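Open day at the Skernska mill, Jollon

I have wanted to see flax spun wet ever since I read about it in a library book years ago, so when the Skernska mill announced an open day in August I booked the bus to Jollon before I'd even checked whether there was anywhere to stay. There was, just! And the whole trip was worth it before I had got past the front gate, because the raw flax was piled right there in the yard and we were allowed to put our hands in it.

If you've never handled it, line flax (the long, combed kind) looks uncannily like hair. It's cool and a bit waxy, and a bundle of it is heavier than you expect. The short stuff that gets combed out is called tow, and it goes into coarser yarn, string and padding. Our guide had a bundle of each and passed them around until everybody's sweater was covered in fluff.

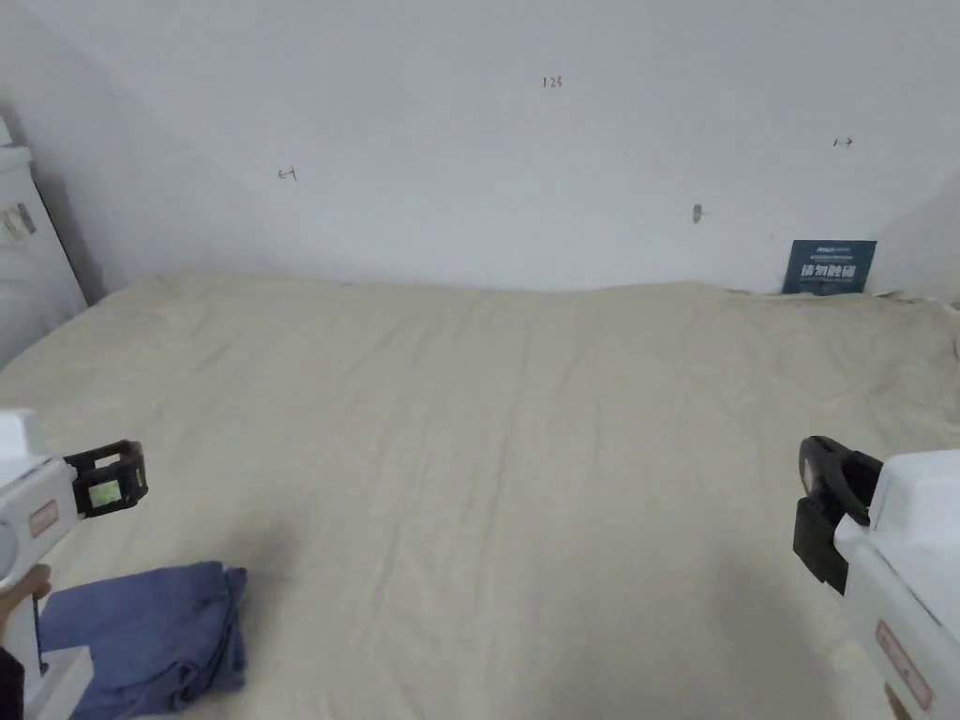 The tour proper begins upstairs in the combing room, then follows the fiber down through the building, one floor per process. The mill was built 126 years ago on a steep bank, so you enter near the top and come out at river level. By the time you reach the weaving shed you've learned to notice how cloth is marked: chalk ticks on the beams, widths on the door frames, little arrows showing which way a roll should run. It's catching. Back in our room that evening I looked from the pale beige sheet to the white wall behind it, saw a tiny handwritten 1.23 with a small arrow mark off to each side, and felt as if I were still on the tour. The marks at the mill are mostly in chalk, and some have been gone over so many times that they stand up from the wood like icing.

Wet spinning is the part I'd come for, and it's glorious. The fiber passes through a trough of hot water on its way to the spindle, which softens the natural gum and lets it be drawn out very fine. The room is warm and it smells like a hayfield after rain. The floor slopes to a drain down the middle, so wear shoes with some grip. I wore canvas ones and regretted it by the second row of machines.

They ran one spinning frame for us at low speed. You can feel it through the floor before you hear it. A fine spray comes off the spindles, caught by a long metal guard, and behind the guard the yarn is so thin that I kept losing sight of it and finding it again a foot farther along. I asked to stay for a second demonstration and they let me, bless them.

The weaving shed is louder by a mile. They hand out earplugs at the door and you need them. Most of the looms were covered for the day, but the big one, an Aravena, was weaving a plain white tablecloth fabric with a narrow blue stripe near each edge. It was set up with 1505 warp threads, every one of them drawn through by hand, and I stood behind it for a long time looking at the place where they all come together. A broken thread stops the loom dead. We saw it happen once: the noise quit, a weaver leaned in, tied a knot so fast I couldn't follow it, and off it went again.

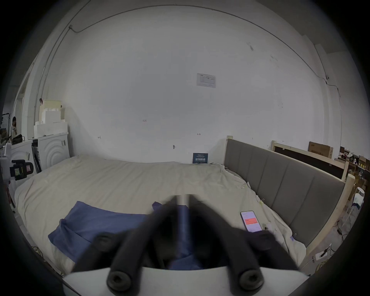 ## The finishing room

Don't skip this one, even if your ears are ringing. Linen comes off the loom stiff and a bit gray, and the finishing room is where it turns into something you'd want against your skin. It's washed, dried and then beetled, meaning it's pounded with wooden blocks until the surface goes flat and takes on a soft shine. We got to compare a swatch from before with a swatch from after, and I'd have sworn they were two different fabrics.

There's also a long table for checking. The cloth is pulled slowly over a lit panel, and two pairs of eyes watch for slubs, thin spots and oil marks. I tried it for a few minutes and found one flaw. The woman next to me found four. 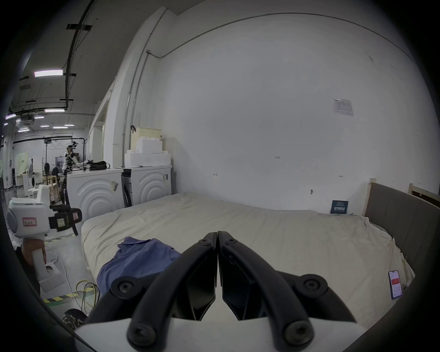

After that you can go down to the river by the old workers' stairs, 166 steps with an iron handrail, or take the ramp on the other side of the building. I took the stairs and was glad of it, as there's a landing halfway where you look straight into the wheel pit. The wheel itself is gone, but the stone channel is still there and full of ferns.

At the bottom is the Uteo, a café in the old boiler house, and it does an excellent barley soup with dark bread. It gets crowded at noon. Go at half past eleven, or hold out until two like I did and have a window to yourself.

The remnant store is next door. Offcuts are sold by weight from open bins, with the plain whites at the front and the dyed pieces farther back, and I came away with enough undyed tow cloth for two aprons and a bag. Bring cash, because the card reader was sulking all afternoon — and bring a backpack too, since linen by the pound adds up quickly on the walk to the bus stop.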